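Fruit bowl or platter for the table?

degefa12
Setting the table for September and I can't stop fussing with the fruit! First go was the round steel bowl on the blue checked cloth, green ones on the left, orange-red on the right, dark ones down low.

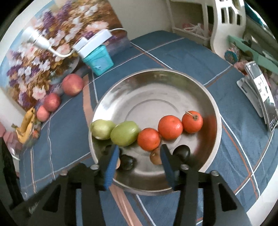 Round bowl, stem side up on one

Nurnell
Love the color! I'd lose the dark fruit though, it disappears at the bottom.

saron_seyoum
Disagree, the dark ones make the orange pop. Keep them!

degefa12
Ha, split vote. I'm also trying the oval silver tray, with the fruit bunched to one side.

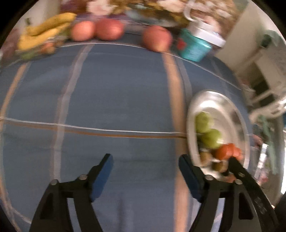
I like how low it sits, you can talk right over it. Might add grapes.

Nurnell
Oval, no contest. Skip the grapes, they roll.

saron_seyoum
Bowl!! And yes to grapes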